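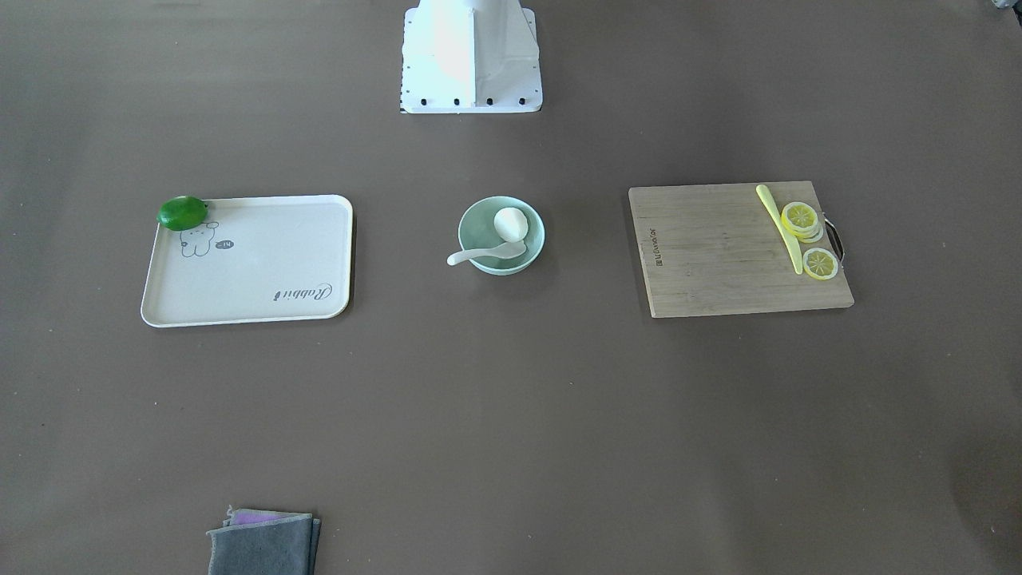

Setting a table means putting out the things people need before they start to cook or eat. It sounds like a small job, but it has a few ideas in it that are worth knowing. The first is that different foods and tools need different kinds of places to sit. Round things roll. A lime can sit on a tray with a raised rim, and an egg is safer in a small bowl, like the pale green one in the middle of the table. A cutting board stays flat on the tabletop, and a folded cloth can wait near the edge where a hand can reach it.

Why does an egg need a bowl?

An egg is not round like a ball. One end is wider than the other. If you push an egg gently on a flat table, it rolls in a curve and may come back toward you. If the table slopes even a little, it can keep going until it falls. A bowl has sides that go up all the way around, so the egg slides back to the low part in the middle. Try it with a hard-boiled egg and see how far you can tip the bowl before the egg moves.

The shell is made mostly of a hard mineral called calcium carbonate. Chalk is made of the same thing. The curved shape makes the shell stronger than it looks, but a sharp knock in one spot will still crack it.

What is a tray for?

A tray lets you carry several things in one trip. Most trays have a rim, and the rim stops things from sliding off while you walk. Some trays have pictures or words on them. A tray with a rabbit on it does the same work as a plain one, but you may like it better.

When you load a tray, put the heaviest thing in the middle. If all the weight is at one end, that end will dip. Carry it with two hands and look where you are going.

What is a cutting board for?

A cutting board protects the table from the knife. Boards can be made of wood, plastic or other materials. Wood is hard enough to cut on but soft enough that it does not make a knife dull very fast. Glass is much harder, and knives lose their edge on it quickly.

Many kitchens have one board for raw meat and another for fruit and bread. Raw meat can carry germs, and germs can move from the board to the next food. Wash a board with hot water and soap after you use it – both sides, even if you used only one.

What about the cloth?

A cloth wipes up spills and dries hands. Fold it before you put it down. A folded cloth takes up less room, and when one side gets dirty you can turn it over and use the other.

Something to try

Ask a grown-up if you can set out the things for a snack. Choose one fruit, one bowl, one board and one cloth. Leave a space between them so you can pick up each one without bumping the next. A gap as wide as your hand is enough.

When the snack is over, put the food away first, then wash the bowl and the board. Wipe the table last – there will be crumbs.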